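Kitchen tips: working alongside the arm

When the arm came to the prep kitchen at Rennie, most of us worried about our hours. Those stayed at 37 a week. What changed is how we lay things out.

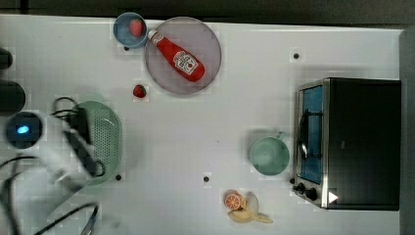 Give every item its own patch of table. We used to stack as we went, and a person can work round that. Now the colander sits clear on the left with the gripper over it, and the toaster oven stays well over on the right. Keep cables off your side, and wait for the arm to stop before you reach in.

Aba Amoah runs our shift and has two more rules.

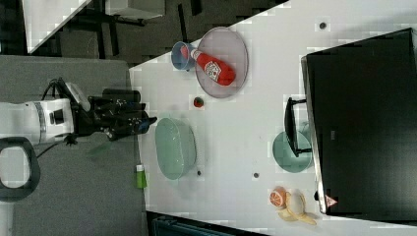

Tidying is still a person's job, so check the table every 40 minutes - sooner if you're busy. Stand up anything that has tipped over, like the small blue cup by the plate. Put peeled fruit such as the banana in the caddy at the end of the shift, and wipe the top with a damp cloth.

Write any stoppages in the book by the door.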